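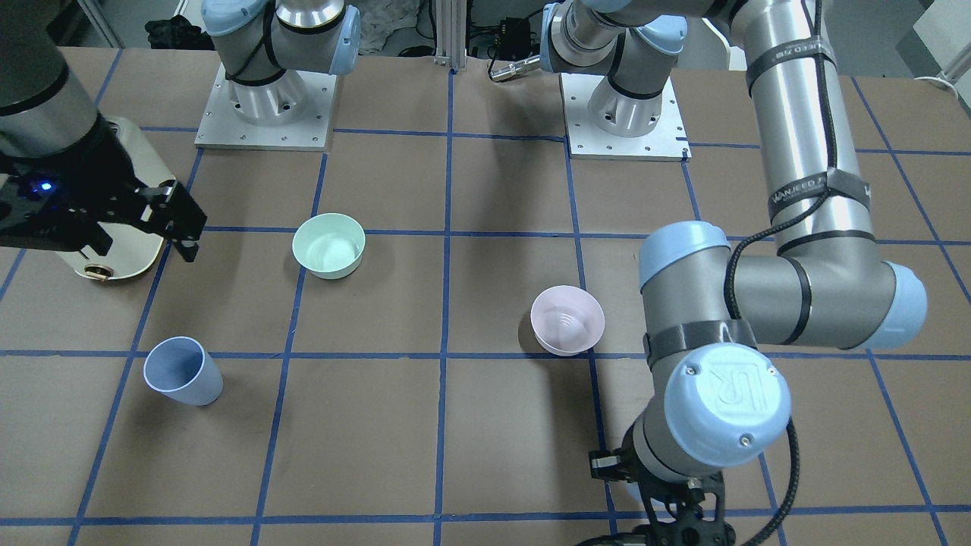
Pruster Realty, Tudara Valley office
Minutes of the May staff meeting

Started at 9:10 a.m., a little behind time as the coffee was slow. Cormac Nic Aodha led the meeting and Malachy Dunne kept these notes, so any wandering in them is mine and I'm sorry for it in advance.

Minutes of the April meeting

Read and accepted with one fix. The open house on Quarry Lane drew 43 visitors, and I had written 34. Cormac was kind about it. It was a lovely afternoon there, by the way, and two families from that day have since asked to see other homes on the hill.

Relocation guide

Most of the morning went to the new edition of the relocation guide, the one we mail to folks who are thinking of moving to the valley. We gave out 286 copies of the last edition and the box in the hall is now empty, which is a happy problem to have. Cormac would like the new one to feel more like a letter from a neighbor and less like a stack of listings. Everyone liked that -- the present first page has three phone numbers and a paragraph on closing costs before it ever mentions the river.

We agreed to keep it to 40 pages, including the covers. The school section stays as it is, apart from the bus routes, which changed over the winter. The old page on the covered bridge will be shortened to make room for the farm stands and the Saturday-style market pages people keep asking for at the front desk. I was asked to write something on the gardens at the Ó Dubhghaill house, and I said I would be delighted, having walked there most weeks since we moved out here. The upper terrace is at its best now and the long walk down to the pond will follow in June. I'll try to keep it under two pages. (Cormac asked that the word "try" be left in the minutes.)

The printer's quote came to $3375 for the full run, with the fold-out map included. Leaving out the map would bring it down some, but the general feeling was that the map is the part people hang on their refrigerators, so in it stays. Approved.

The fold-out map
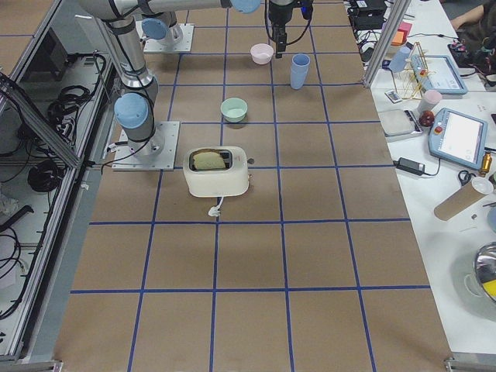
The valley map has been hard to read for years, and new arrivals do get lost on the roads behind the mill. We talked over whether to color it by township or by school district, and neither seemed to help a person who only wants to find the library. I suggested plain squares, like the ones the blue tape makes on that big table with the tan brown paper over it, with the lines going both lengthwise and crosswise and the squares filling it from the back edge to the front. Letters could run along the top of our map and numbers down the side, and each place in the guide would carry its square in parentheses after the name. Cormac liked this very much but wants the lines kept pale so that the creeks still show. I will bring a pencil draft in June.

Listings on Adutine

The switch to Adutine for our online listings is mostly done. Older listings came across without their garden descriptions, and those will have to be typed in again by hand, a few each day. Please check the lot sizes on your own listings while you are in there. If a listing has a stone wall, a spring house or old fruit trees, do say so in the first two lines, as buyers from out of state love these things and tend not to scroll down for them.

There was a long and friendly talk on whether a house may be called "historic" on the strength of a date over the door. We settled on giving the date and letting the reader decide. Cormac will change the wording on the Mill Street listing.

Front window

The window display still has the winter pictures in it, sleigh and all. To be changed before the month is out. Suggestions so far are the pond, the bridge from the downstream side, and the white porch on Orchard Road, if the owners agree. Cormac will call them.

Other business

The key to the side door sticks. Lift the handle a little as you turn it.

The sign at the valley road turnoff needs paint again. Malachy to get a price.

The meeting closed at 10:45 a.m. Next meeting in June, same room, 9 a.m.

Notes by Malachy Dunne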